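Paid testers wanted: Narora gripper kit

Kuker is looking for people to test the Narora, a two-finger gripper kit for small robot arms, at our Sturngate workshop before it goes on sale. No robotics background is needed. If you use hand tools at work or at home, we would like to hear from you.

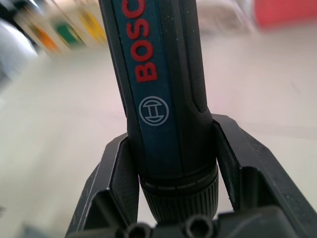 Testers will spend a shift giving the gripper everyday tools and grading each hold on a short form. Power tools are the hard part of the list. A cordless screwdriver like the Bosch, held upright between the fingers near its ribbed collar, has smooth sides and a rubber grip strip, and we want your opinion on whether a hold like that is one you would trust on a bench. You will also try the setup guide and mark any step that is unclear.

Shifts last 2 hours and start at 6 p.m. Pay is $118 per shift. There are 30 places - you must be 18 or over and able to stand for most of the session.

To apply, send a few lines about the tools you use to the Kermani test desk at Kuker, with the subject line "Narora testers". Applications close at the end of November.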